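# Automation in the Dish Return Area at the Istwood Dining Hall: Effects on Staff

**Prepared by:** Azadeh Nazari
**Course:** Work and Technology, Mistdale College
**Submitted:** 19 Jan 2019

## 1. Purpose

This report examines how the introduction of a robot arm for table clearing has changed the duties of the dish return staff at the Istwood dining hall. It covers the first months of use and draws on shift records, observation, and interviews with five employees. Technical performance is discussed only where it affects the staff.

## 2. Background

Istwood serves 980 meals on a normal weekday and 1,235 on days when the conference rooms are in use. Before the arm was installed, dishes left on the sorting tables were picked up, scraped, and racked by hand. Employees described the work as repetitive and hard on the wrists and lower back.

The arm was supplied by Plinska and set up by Lam, the contractor that maintains the kitchen equipment. It has a two-finger gripper with a small camera mounted close to it. Its assigned task is to lift bowls and dishes from the table and place them in the rack. Trays are still removed by staff.

## 3. Changes in Daily Work

**3.1 Lifting and sorting.** All five employees reported less lifting. Two of them stated that the time saved had been filled by other tasks, chiefly wiping tables and restocking the serving line.

**3.2 Supervision.** One person per shift is now assigned to watch the arm. This duty did not exist before and does not appear in any job description. The shift records list 307 stops in which an employee had to step in. The most common cause was stacked tableware, followed by items placed too close to the edge of the table.

**3.3 Pace.** Under the old arrangement, staff cleared tables in the order they chose. They now spread items apart before the arm begins, and several said that they felt they were working to its schedule. One employee remarked, "I used to decide what came next. Now I get things ready for it."

**3.4 Conversation.** Employees who had worked side by side at the sorting tables are now posted at separate stations. Three of the five mentioned this without being asked, and one considered it the largest change of all.

## 4. Training

Lam provided one training session, held in the morning. Evening staff learned the procedures from their coworkers, and their accounts of how to restart the arm after a stop did not fully agree. A second session has been requested for March.

## 5. Recommendations

1. Supervision of the arm should be written into the job description and rotated within each shift.
2. Evening staff should receive the same training as morning staff.
3. The restart procedure should be posted beside the table.
4. Employees should be consulted before the arm is assigned any further tasks.

## 6. Limits of the Study

The interviews were voluntary, and no temporary workers took part. Injury records were not available for review, so the reported reduction in strain rests on the statements of the employees alone.

## Appendix: The Gripper at the Table

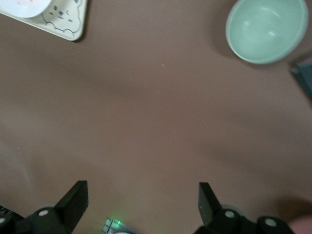 *Figure 1. View from the gripper camera, with the fingers open and a green bowl and a white dish on a tray near the edges of the table.*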